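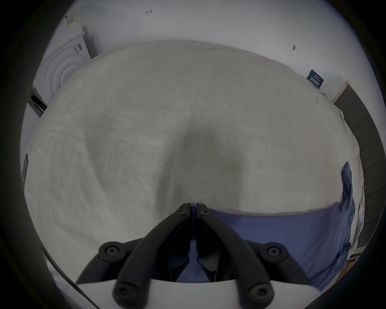 Grauer Stoff, Finger zu, und dahinter lugt das Blau durch. Ein Thread über Zeitstempel (ja, wirklich).

Weil ein paar von euch gefragt haben, was ich bei Prulier eigentlich den ganzen Tag mache: Ich schreibe die Software, die aus handgeführten Greifern Trainingsdaten fürs Wäschefalten macht. Also alles zwischen »Kamera läuft« und »Policy lernt was«. Und in den letzten Wochen war das vor allem: Uhren. Uhren, Uhren, Uhren.

Kurz zum Aufbau der Pipeline, damit ihr nachher mitkommt: Video rein, Kameraposen schätzen, Öffnungsweite der Finger schätzen, alles auf eine gemeinsame Zeitachse legen, in Episoden schneiden, ab ins Training. Klingt nach einem Nachmittag Python. War im ersten Prototyp auch ein Nachmittag Python, und so sah er dann auch aus!

Unser Problemkind hieß »greift zu früh«. Die Policy fuhr sauber an die Kante vom Stoff, alles hübsch, und dann gingen die Finger zu, bevor sie unten waren. Luft gegriffen. Wieder hoch. Wieder Luft. Ich hab das bestimmt zwei Tage lang auf das Netz geschoben, mehr Dropout, weniger Dropout, anderer Encoder, das ganze Programm.

Dann hab ich mir endlich mal die Rohdaten im Viewer angeschaut statt immer nur die Loss-Kurve. Unser Viewer heißt Stomthorpe (fragt nicht, der Name stand schon im Repo, als ich kam) und kann Video, Pose und Greiferweite untereinander abspielen. Und siehe da: Die Kurve für die Weite lief dem Bild voraus. In manchen Episoden kaum zu sehen, in anderen um 49 ms.

49 ms, denkt man, geschenkt. Beim Hinfahren stimmt das auch, da merkt das kein Mensch. Aber der Moment, in dem die Finger auf Stoff zugehen, ist selbst so kurz, und gleichzeitig bewegt sich die Hand noch nach unten. Wenn da Weite und Pose gegeneinander verrutschen, lernt das Modell brav: erst schließen, dann ankommen. Genau das hat es gemacht, das arme Ding.

Ursache war am Ende doppelt. Erstens haben wir beim Einlesen den Zeitpunkt genommen, zu dem das Bild im Puffer lag, und nicht den Belichtungszeitpunkt. Zweitens hat unser Glättungsfilter auf der Weite die Phase verschoben, in die andere Richtung. Zwei Fehler, die sich mal aufheben und mal nicht, je nach Last auf dem Rechner. Viel Spaß beim Suchen.

Hier kommt Trandent ins Spiel, das ist unsere kleine interne Sync-Bibliothek. Bisher hat die einfach den nächstgelegenen Zeitstempel genommen. Jetzt schätzt sie pro Aufnahme einen Versatz: optischer Fluss aus dem Bild gegen Drehrate aus der IMU, Kreuzkorrelation drüber, Maximum suchen, fertig. Suchfenster 300 ms in beide Richtungen, alles darüber fliegt mit Fehlermeldung raus.

Schöner Nebeneffekt: Leute, die beim Start der Aufnahme ein bisschen mit dem Greifer wackeln, liefern ganz wunderbare Korrelationen. Leute, die ganz ruhig anfangen, liefern Matsch. Seitdem steht im Ablauf »kurz wackeln«, und ich freu mich jedes Mal, wenn der Peak so richtig schön spitz ist :)

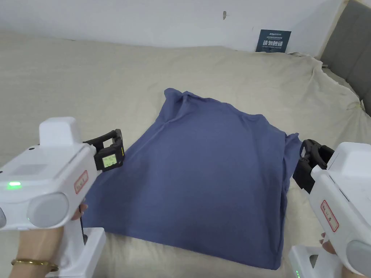 Das andere große Thema ist die Lokalisierung, und da ist ein Bett so ziemlich das Gemeinste, was man visuellem SLAM vorsetzen kann. Helle Decke, weiße Wand, alles weich, und das bisschen Textur verschiebt sich auch noch, sobald jemand dran zieht. Ratet mal, woran sich die Karte festhält: an dem dunkelblauen Schild über der Bettkante, 请勿触碰, »bitte nicht berühren«. Weiße Schrift auf dunklem Grund, lauter knackige Ecken, und es liegt still. Traumhaftes Feature! Das T-Shirt davor ist für den Tracker dagegen nur Ärger, vor allem da, wo es oben am Kragen so zusammengeschoben ist.

Das Gemeine daran: Wenn die Karte an einem einzigen Schild hängt, ist sie genau so lange gut, wie das Schild im Bild ist. Dreht man das Handgelenk weg, driftet die Pose los, erst ganz sanft, und beim Wiederfinden springt sie zurück. So ein Sprung in der Trajektorie sieht für die Policy aus wie eine Bewegung, die jemand so gewollt hat.

Erster Versuch dagegen: Sprünge glätten. Macht das bitte nicht. Dann hat man statt eines ehrlichen Sprungs eine weiche, plausible, komplett erlogene Bewegung im Datensatz, und die findet später kein Mensch mehr wieder. Ich hab den Commit noch am selben Abend zurückgenommen.

Zweiter Versuch, und der ist geblieben: Stoff ausmaskieren. Wir segmentieren alles Textile grob weg, bevor überhaupt Features gezogen werden, mit Rand drumherum, großzügig. Dazu die Finger und das Gehäuse, die stehen im Bild ja immer an derselben Stelle, da reicht eine feste Maske pro Kamera. Übrig bleibt manchmal erschreckend wenig, aber das Wenige bewegt sich nicht.

Wo ich gerade bei festen Masken bin: Fisheye. Der schwarze Rand ringsum gehört auch in die Maske, sonst sammelt der Detektor an der Kreiskante fleißig Ecken ein, die sich mit der Kamera mitbewegen. Die sagen dem Optimierer dann: »Wir stehen still.« Hatten wir. In Produktion. Monatelang vermutlich, ich will es gar nicht so genau wissen.

Und bitte, bitte das richtige Linsenmodell nehmen. Wir hatten im alten Code ein Pinhole-Modell mit ein paar Verzeichnungskoeffizienten, in der Mitte super, außen Kraut und Rüben. Beim Falten passiert aber außen ständig was Wichtiges, die zweite Kante, die andere Hand. Umstellung auf ein echtes Fisheye-Modell: ein Tag Arbeit, und der Reprojektionsfehler am Rand war sofort ein anderer.

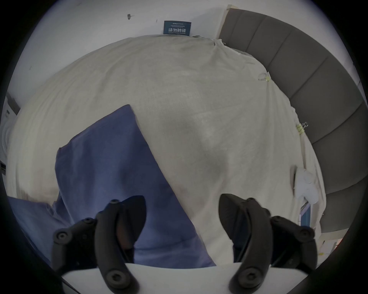
Wir kalibrieren seitdem auch jede Kamera einzeln, statt einen Satz Parameter für alle zu nehmen. Das Skript dafür schreibt die Seriennummer mit in die Datei, und der Loader weigert sich, eine Aufnahme mit fremder Kalibrierung zu öffnen. Hat im Team erstmal für Gemecker gesorgt (»der lädt ja gar nix mehr«), aber genau dafür war es gedacht.

Zur Öffnungsweite noch, weil das oben nur nebenbei vorkam. Filter ist jetzt nullphasig, also einmal vorwärts und einmal rückwärts drüber. Offline darf man das ja! Für den laufenden Betrieb auf dem Arm geht das natürlich nicht, da läuft ein kausaler Filter, und dessen Verzögerung rechnen wir explizit in die Aktion ein. Zwei Codepfade, ja, ich mag es auch nicht. Ein Test vergleicht beide auf denselben Episoden und schlägt Alarm, wenn sie auseinanderlaufen.

Apropos Betrieb: Die Policy spuckt bei uns mit 20 Hz Aktionen aus, immer gleich ein Stück in die Zukunft. Wenn der nächste Block fertig ist, sind die ersten Schritte davon schon Vergangenheit. Die muss man wegwerfen, anhand von Zeitstempeln, nicht »immer die ersten zwei«. Stand bei uns als Konstante im Code. Mit Kommentar »passt so«. Von mir.

Dann haben wir alles neu durchgerechnet, 3.000 Episoden, einmal komplett durch Trandent und die neue Lokalisierung. Ich hab über Nacht laufen lassen und morgens als Erstes geschaut, noch im Mantel. Ein Teil ist rausgeflogen, Korrelation zu flach oder Karte zu dünn. Tat kurz weh, da steckt ja Arbeit von Leuten drin, die stundenlang Shirts gefaltet haben.

Aber: gleiches Netz, gleiche Hyperparameter, nur die aufgeräumten Daten, und das Zufrühgreifen ist in unseren Testläufen weg. Einfach weg! Dafür sehen wir jetzt den nächsten Fehler, der vorher darunter verborgen war: Bei zwei übereinanderliegenden Lagen greift er gern beide. Tja. Da hilft mir kein Zeitstempel mehr, da brauch ich wohl was an der Wahrnehmung.

Idee dazu, noch völlig unfertig: im Viewer an der Stelle des Griffs ein Label setzen lassen, »eine Lage« oder »mehrere«, und das als Nebenaufgabe mittrainieren. Das Label-Plugin für Stomthorpe liegt halbfertig auf meinem Rechner. Tastenkürzel gehen schon, Rückgängig noch nicht, was beim Labeln ungefähr so entspannt ist, wie es klingt.

Die Kollegen von Grgić, mit denen wir uns das Rechencluster teilen, haben gefragt, ob sie Trandent mitbenutzen können. Von mir aus sehr gern, ich muss vorher nur die hartkodierten Pfade rauswerfen. Und das README schreiben. Und die Funktion umbenennen, die immer noch fix_zeit_neu2 heißt.

Für alle, die was Ähnliches bauen und jetzt ein mulmiges Gefühl haben: Nehmt fünf Episoden, spielt Bild und Weite untereinander ab und haltet genau da an, wo die Finger Stoff berühren. Einzelbild vor, Einzelbild zurück. Dauert eine Kaffeelänge. Ich hätte mir damit zwei Tage Dropout-Gefummel gespart.

Nachtrag, weil in den Antworten schon danach gefragt wird: Nein, Hardware-Sync haben wir an den Greifern nicht, und ja, ich hätte das auch gern. Bis dahin wird gewackelt. Wenn jemand eine Variante kennt, die mit ganz ruhigen Startphasen klarkommt, schreibt mir bitte, ich probier das sofort aus!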